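Last revised in February. Applies to all Lisiveo hardwax oil products sold in Canada for interior furniture. For exterior timber, floors and stair treads, use the separate sheets.

# Hardwax oil on tables and desks: frequently asked questions

## Preparation

### What grit should I finish at?

P150 for most open-grained species (oak, ash, walnut). P180 for maple, birch and cherry. Sanding past P220 closes the surface, reduces uptake and leaves a film that marks easily. If you use a random orbital sander, do the last pass by hand, with the grain, using the same grit.

### Do I need to remove the old finish?

Yes, if it is varnish, lacquer or polyurethane. Hardwax oil has to reach bare wood. If the existing finish is a hardwax oil in sound condition, wash it, let it dry overnight, abrade it with a grey pad and apply a maintenance coat.

### How do I tell what is on the table now?

Put a drop of water on an inconspicuous area and a drop of methylated spirits (methyl hydrate) on another. Shellac softens in the spirits within a minute or so. Lacquer softens in lacquer thinner. Polyurethane is not affected by either one. An oiled surface usually darkens slightly under the water after several minutes and recovers as it dries.

### Can I use a stain underneath?

Use a water-based or alcohol-based dye and allow it to dry fully. Pigmented oil stains leave binder in the pores, and the topcoat may stay tacky over them. If you want colour and do not want a separate stain, use the tinted version of the first coat and the clear version of the second. Do not apply two tinted coats to a table; lap marks from the second coat are difficult to correct.

### Is water-popping necessary?

No. It is useful under dye on oak, where it evens out the colour. It also raises the grain, and you will need to knock that back lightly with P220 once the surface is dry.

## Sheen and colour

### Which sheen should I choose?

The product comes in matte, satin and gloss. Matte hides fine scratches best and shows grease most readily. Satin is the usual choice for dining tables. Gloss needs better preparation than the other two, and every sanding fault will show in it.
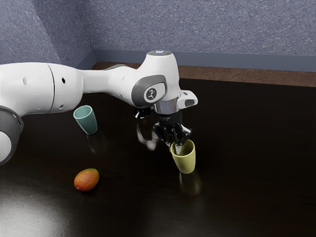
Colour and sheen should be judged separately. A clear oil deepens dark species considerably, and sheen then changes how dark the surface looks from a given angle. On a glossy, dark brown tabletop like the one under the pale yellow-green cup, dust and fingerprints read more strongly than they would on the same brown in matte. Prepare a sample board for each combination you are considering and look at it upright and flat, in daylight and under the room's own lighting.

### Will clear oil turn yellow?

The standard clear ambers slightly in the first year. On maple and birch this is noticeable. Use the Natural version on pale species; it contains a small amount of white pigment that offsets the warm cast. Natural is not suitable for walnut or other dark woods, where the pigment collects in the pores and looks like dust.

### Can I change from gloss to matte later?

Yes. Abrade with a grey pad and apply one thin maintenance coat in the new sheen. Going from matte to gloss generally takes two.

## Application

### How much do I put on?

Less than you think. Spread a small amount with a white pad or short-nap microfibre roller, work it in, and remove everything that has not been absorbed. Wait 15 minutes before wiping, or less in a warm room. The surface should feel almost dry once you have wiped it.

### How many coats?

Two. A third coat is acceptable on end grain and around sinks. Additional coats on face grain build a soft layer that scratches white.

### What drying conditions are required?

- Room temperature between 15 and 25 °C
- Relative humidity below 65 per cent
- Steady, gentle air movement across the surface
- No forced hot air and no direct sun

Leave overnight between coats. In an unheated garage in winter, allow a second night or move the work indoors. Cold timber in a warm room needs time to equalize before you coat it.

### What goes wrong most often?

Excess oil left on the surface. It skins over, stays soft beneath and wrinkles into fine ridges as it shrinks. The fault can be hard to see from standing height. Hold a torch low to one side and look along the surface at close range. 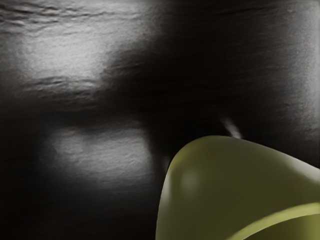

If the ridges are confined to a small area, let the coat harden for a full week, then cut them back with P180 on a hard block and re-oil that area thinly, feathering outward. If they cover most of the top, scrape and start again. Sanding a soft coat only clogs the paper and pushes half-cured material into the grain. Odourless mineral spirits and a grey pad will lift the residue if the coat is still fresh, meaning applied the same day.

### The second coat has dull patches. Why?

Uneven uptake, usually caused by glue residue, by a worn sanding disc that burnished part of the surface, or by a first coat that was too thin on thirsty timber. Wait for the finish to cure, then abrade lightly and apply a maintenance coat to the whole top. Spot repair of a sheen difference rarely blends.

### Can I spray it?

We do not recommend it. The product has a high solids content and depends on being worked into the surface and wiped off.

## Curing and use

### When can I use the table?

Light use after 48 hours. No liquids, hot dishes, tablecloths or rubber-footed objects for two weeks. Full cure takes three to four weeks depending on humidity. Plasticizers in soft feet and vinyl mats can mark even a cured finish, so fit felt pads.

### Is it food safe once cured?

It may be used on dining tables and serving surfaces. It is not intended for chopping boards, where knife cuts break the finish and let moisture in.

### How does it handle heat?

A cup of tea will not normally mark a cured surface. A pan straight from the stove will. Use a trivet.

### How do I remove a water ring?

Rub the ring with a white pad and a few drops of maintenance oil, wipe dry and leave overnight. A grey or black ring on oak is a tannin reaction in the wood itself. Treat it with oxalic acid, neutralize, rinse, dry and refinish the area.

## Cleaning and maintenance

### What should I clean it with?

A damp cloth, with a little pH-neutral soap when required. Avoid vinegar, ammonia, citrus cleaners, microfibre cloths sold as abrasive, and silicone polish. Silicone is the worst of these because it prevents later coats from bonding.

### How often does it need re-oiling?

A dining table in daily use, once a year. A desk, every two or three years. Re-oil sooner if water stops beading and begins to darken the wood.

### Can I use another brand's maintenance oil?

Some will work. We test only our own, and cannot advise on compatibility.

## Safety and disposal

### Are the rags really a fire risk?

Yes. Drying oils generate heat as they cure, and a crumpled rag can ignite without any external source. Soak used rags and pads in water immediately, or spread them flat outdoors on a non-combustible surface until stiff. Sanding dust from a recently oiled surface carries the same risk. Empty the dust bag outside.

### Can I pour leftovers down the drain?

No. Take them to your municipal hazardous waste depot. Dry, empty tins can go to metal recycling where the program accepts them.

### How long does an opened tin keep?

Up to a year if the rim is wiped clean and the lid is tapped down evenly. If a skin has formed, cut it out, strain the remainder through a paint filter and test it on scrap. Discard it if the test patch is still tacky the next day.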